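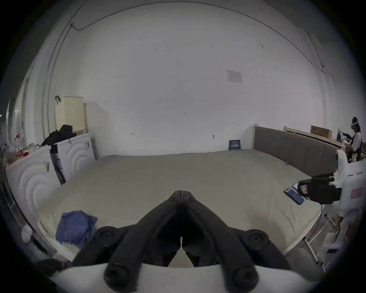
Has anyone here had a sleep app do anything for them apart from tell them they're tired? I've been using Stornarura since June and I'm close to binning it. It wants the phone on the mattress all night so it can pick up movement, so mine sits on the sheet in its blue case like a very dull bedfellow, and every morning I get a score. Yesterday's was 82 and I felt dreadful. The day before was in the fifties and I felt fine. They want £15 a month after the trial for "deep insights", and the only insight so far is that I should go to bed earlier, which my mum told me for free when I was nine.

So, sceptics and believers, what am I missing?

— gravelpath

Reply from Totum_refugee

You're missing nothing. I had the Totum one before it went subscription. Two of us in the bed, two phones, same night. Mine said I'd been restless for hours, his said he'd slept like a log. I was the one asleep. He was up with the dog.

Reply from pnyarko

I'll be the believer, then. I use Plustari and I don't care about the score at all. What helped was the bedtime log. I hadn't realised how much my bedtime wandered until I saw it written down. Once I kept to the same hour for a few weeks I stopped needing a nap after work.

Philomena Nyarko

Reply from gravelpath

Glad it worked, Philomena, but couldn't a pencil have done that? I'm not being funny. If the useful bit is writing down when you go to bed, I don't see where the movement tracking comes in.

Reply from pnyarko

It could have. I wouldn't have used the pencil though. I've got a drawer full of diaries that stop in the second week.

Reply from marrowfat

Small practical point. I wouldn't leave a phone on the mattress overnight, least of all on charge. If it ends up under the duvet it can't shed any heat. Bedside table, face down, and if the app can't cope with that then it isn't much of an app.

Reply from Totum_refugee

Mine refused to start unless it was on the bed. It had a little drawing of where to put it and everything.

Reply from yolanda_n

Can I disagree with nearly everyone? I did shift work for years and a log like this was the thing that got my GP to take me seriously. She didn't care about the "deep sleep" graph, she said as much, but she did look at the hours. Some 200 nights of them. That's hard to wave away as "just a bad week". I think people expect the app to fix their sleep and then get cross when all it does is record it.

Yolanda Ñahui

Reply from gravelpath

Fair enough, and I'd call that a good use of it. But the advert doesn't say "keeps a record for your doctor". It says "wake up restored". I've got a problem with being sold the second and given the first.

Reply from marrowfat

Same with the Georgiou pillow, if anyone remembers the thread on that. Lots of talk about "alignment" and it went flat as a pancake.

Reply from lidless

I bought two of those pillows. One's in the shed for kneeling on. Quite good for weeding.

On the apps — does any of them say how they tell lying still from being asleep? I can lie still for 3 hours staring at the ceiling, I've had plenty of practice. I emailed Stornarura to ask and got a reply thanking me for my feedback.

Reply from gravelpath

I got that same email, word for word, when I asked about cancelling.

Reply from yolanda_n

Cancel it in your phone's subscription settings, don't go through them. And export your nights first, there's a button under Account. You may want them one day even if you don't now.

Reply from gravelpath

Found it, thanks. Exported and cancelled. Phone's going in the kitchen tonight and I've dug out the old alarm clock, so if I'm late for work I'll be back to complain about that.

Last post September 2024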